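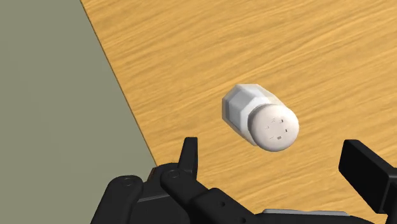

Catering and Hospitality Work > Canteens > Has anyone else been given an arm to work with?

ketsara_c
Posted May 20, 2022
Hi all, I do table set-up and clearing at the Grokis staff restaurant, 104 covers at lunch. In February the managers told us we'd be getting a robot arm for the salts and peppers, the plates, that sort of thing. It's all on the computer so far. A firm called Dinitz is running it on a pretend kitchen and two of us get called in to say whether it's doing the job the way we would. I quite enjoy it! But I'd like to hear from people who are further along, mostly about hours.

boonsong_m
We've had one at Uvel since before Christmas, a real one, on the tray return. My hours stayed the same but the job didn't. I used to chat to people as they came past (half the reason I took it) and now I stand round the back restacking whatever it has put down crooked. Ask about that before you ask about hours.

Kanokwan S
Bit gloomy, Boonsong. My wrists were wrecked from lifting plates and ours took the worst of that off me. I'd never go back.

boonsong_m
Glad for your wrists, I mean that. I still miss the chat.

ketsara_c
Well this is my worry. They've asked me to write down how I set a table and I got to 50 lines before I'd even started on the cutlery. You pick a shaker up by the body, you don't go poking at the holes, you don't put it on the edge where an elbow will have it off. I've never had to say any of it out loud before.

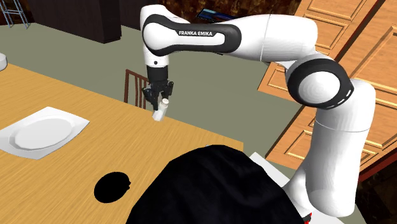

Page 2 of 2

lamai.p
Ketsara, are they paying you extra for those 50 lines? You're teaching the thing. At our place the two girls who did the "input sessions" got a thank-you card and a muffin.

ketsara_c
Normal rate, but it comes out of my shift, so the others are a pair of hands short while I'm sat at a screen. Rungnapa has already had words with me about it.

Rungnapa_Sangkhawat
I had words with the rota, love, you just happened to be standing next to it. I'm on the same team and I'm less keen than Ketsara, so here's my side. She gets shown a bottle right out at the far edge of the table and gets asked what she thinks. What I think is move it in! I don't see why that needs a meeting. And they keep saying it'll "free us up" and when I ask for what, I get told that's being looked at.

Kanokwan S
Fair question, that. We got ours in writing: what the arm does, what we do, who to ring when it stops. Took ages and a lot of nagging.

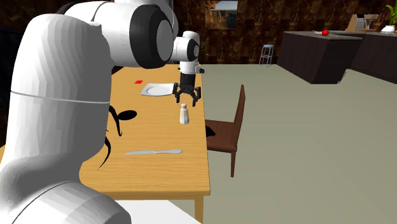 Shaker upright, gripper open above it, knife nearer the front.

ketsara_c
Had another session on the shakers. I told them I'd want the knife sorted before anybody bothers with salt, and the chap typed it in straight away, so that was nice.

Rungnapa_Sangkhawat
Nice, yes. Did he type in who's wiping the table?

ketsara_c
He did not. I'll ask.

boonsong_m
It'll be you two wiping the table.

lamai.p
Kanokwan, could you post the headings from your written thing, with the names taken out? I'd like to wave it at my manager.

Kanokwan S
Will dig it out after my shift and put it up here.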